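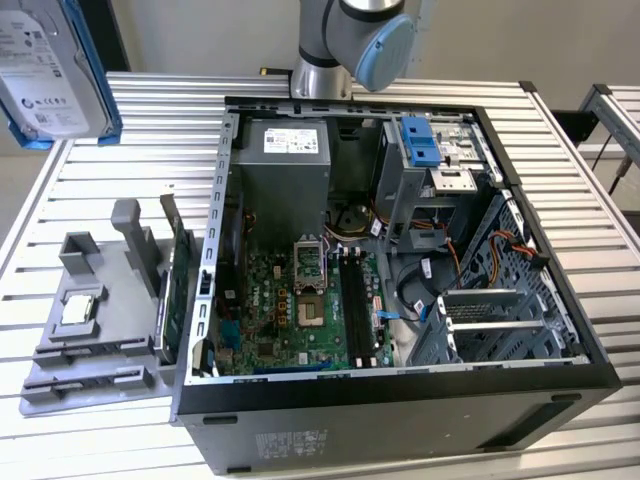

Socket work on a used office tower goes better when the order of operations is settled before the side panel comes off. I have now done it enough times on small Dell desktops to have a fixed routine, and I am writing it down mainly so I can stop reconstructing it from memory. The machine should be on its side with the open face up, so that the board is horizontal and gravity holds the processor in place while you are deciding whether it is seated. With the retention bracket raised and the socket empty, there is nothing between the contacts and whatever you drop, so tools stay off the chassis from that point on. Screws go in a tray well to the left of the case. I keep mine in the lid of a Skunness tea tin.

Updated May 10, 2018, with the notes on memory and cable order.

Before opening anything: shut down, switch off at the wall, pull the power cord, hold the power button in for a few seconds. Touch bare metal on the chassis. I wear a wrist strap clipped to the drive cage. Opinions differ on whether this is necessary. The strap was cheap and the boards are getting harder to find.

The cooler comes off first. Loosen the screws a couple of turns each, working diagonally, so the load comes off evenly. If the paste has set hard, twist the heatsink a few degrees in each direction before lifting. On this type of socket the processor is held down by the bracket and should stay put, but I have had one cooler that would not let go until the machine had been run for ten minutes to soften the paste. Unplug the fan lead before lifting and not after. I have done it in the wrong order.

Then the lever. Press down, move it outward past its hook, and let it rise under control. The bracket follows. Lift the processor by its edges, straight up, and put it directly into a plastic clamshell with the pads facing down into the tray. Do not set it on the bench even for a moment, particularly if the bench has a slatted top. 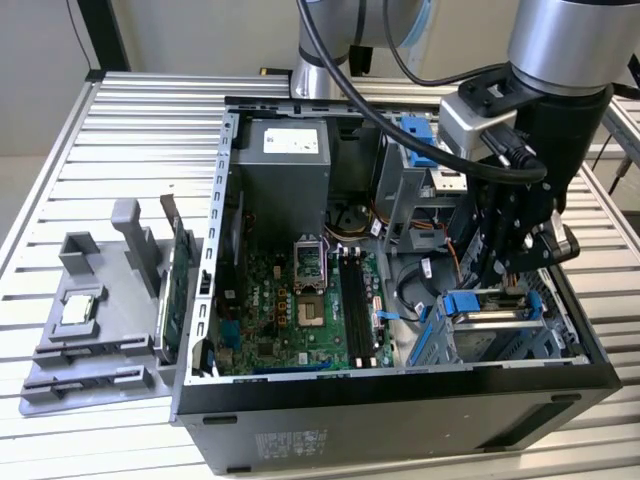
Inspection of the socket takes longer than any other step and should. The contacts are sprung and all lean the same way, so a bent one shows up as a break in the pattern when light rakes across it. I use a desk lamp placed low and look from 2 directions, along the rows and then across them. A straight row looks like a stripe. A damaged one has a dark or bright spot in it. Most bent contacts can be coaxed back with a fine needle and a magnifier, but the metal tolerates very little of this. My record is one repair that worked and one that did not.

Do not blow into the socket. Do not wipe it. If there is lint, lift it out with tweezers without touching the contacts. If there is paste in it, that is a separate and much longer post, which I may write up in November when the Dunleavy machine gets its turn.

Fitting the replacement is the reverse. Line up the notches, lower it flat, let go. It should drop the last fraction under its own weight. No pressing. Lower the bracket, then the lever, which will take more force than seems reasonable and may creak slightly. Fresh paste, a small dot in the center. Cooler on, screws diagonally again, fan lead back.

Memory I reseat while I am in there. Open the latches, pull each module, look at the edge contacts, push it back until the latches close by themselves. Drive cables get the same treatment: off, on, check that nothing is strained where it bends around the cage. I leave the power wiring routed the way it was, because the panel only goes back easily if the bundle lies where the factory put it.

First boot is with the panel still off and only a monitor and keyboard attached. The fan should spin within a second. If the machine beeps, look up the pattern before touching anything, then check memory before suspecting the socket. Once in setup, confirm that the processor is reported correctly and leave it on that screen for roughly 10 minutes with an eye on the temperature.

The log entry for this one is 2514, filed under Hirnthorpe with the other office towers. The Jonholm pair are next and both need new clock batteries as well.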